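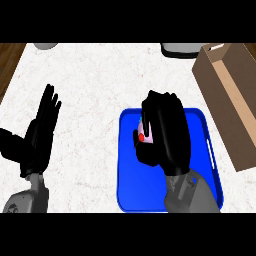 Rizal Sitompul wants to know why we're still steering the arms by hand if it's all in simulation anyway, and whether a script couldn't just crank out the examples overnight. Fair question Rizal, and I've been meaning to answer it properly, so here goes, thread time.

We tried the script! It was the first thing we tried. You tell it where the tray is, you tell it where the thing is, it plans a path, done. We had 3000 runs before I'd finished my coffee budget for the month.

And they were all the same run. Same approach, same speed, same way of closing the fingers. The policy we trained on them (we call it Momedar, don't ask) was great as long as everything sat exactly where the script liked it. Shift the tray a little and it grabbed air with total confidence.

So now a person drives. Gloves on, headset on, two arms, two five-fingered hands. I do most of the morning sessions and I'm slow, which I used to feel bad about.

Then we compared. 312 of my slow, wobbly, human runs beat the whole scripted pile on the shifted-tray test. I made everybody look at the chart twice.

My best guess at why: people fix things mid-reach. I come in too low, notice, lift the wrist, come in again. The script never comes in too low, so Momedar never saw what getting out of trouble looks like.

That changed what I throw away, too. I used to delete any run with a fumble in it. Now a fumble with a recovery stays, and gets its own tag. A fumble where the object ends up on the floor goes in a separate folder, which we don't train on yet.

What I do still toss: runs where I stop to think with the hand hanging over the object. If you leave those in, the policy learns to hang there too. We had one version that would hover over the tray forever like it was choosing a donut.

Small stuff is the worst, by the way. Boxes are easy, you can be sloppy with a box. With something small the fingers hide most of what you're holding, so you're half guessing from the headset whether the thumb is really on it.

The free hand was a surprise for me. When I'm only using one, the other one drifts around, and for a while I didn't care where it went. Well, Momedar cared! It picked up my drifting and started waving the idle arm during grasps. Now I pick a spot for it at the start of each run and try to leave it there.

Someone's going to ask about randomizing – yes, we do it. After a session, Zerard takes each kept run and replays it with changed lighting and surfaces. But it only changes the looks. If I reached the same way 100 times, I still have 100 of the same reach.

Next goal is 800 kept runs for the tray task, then we start on handing things from one hand to the other. I've tried that one for fun and my drop rate is embarrassing. Lots for the recovery tag, at least.

Rizal, if you want a go with the gloves, mornings are open. Bring patience and short fingernails.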